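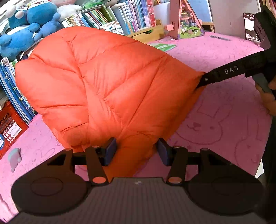 Robotics club: folding term

The Teltley robotics club has spent this half of the year on one job: getting clothes folded. Members work in pairs with the hand-held grippers, one in each hand, and every fold is recorded so that it can be used later to train the arm. Work began in November with tea towels and has now moved on to padded jackets.

Jackets are harder. A tea towel stays where you put it. A quilted jacket springs back, and the filling moves about inside the channels, so a fold that held on one go may open up on the next. The younger members found that it helps to pinch a corner with one gripper and keep it still while the other takes hold of the main part. The older group prefers to press the air out first. Both ways are allowed, as long as the person writes down which one they used.

The target for the term is 800 folds. A recording only counts if it starts with the garment in a heap and finishes with both grippers clear of it. Recordings where a hand touches the cloth are set aside and do not go towards the total. Last week 76 were added, which was our best week so far, and 4 of those had to be taken out again after checking.

Esi Abugri has written the checking sheet and asks that everyone fills it in before going home, not the week after. The box for "grip lost" has been left blank too often — please put a nought if it did not happen.

We shall be taking the folding project to the open afternoon at Zirnham, where visitors will be able to try the grippers for themselves. There are places for 12 members. Names to Esi by Dec 4, 2019, with a signed form if you are under sixteen.

We are still short of things to fold. Children's coats, gilets and anything else with padding would be useful, clean please, and with a working zip if possible. They can be left at the club room during the session. Jumpers are not needed at present.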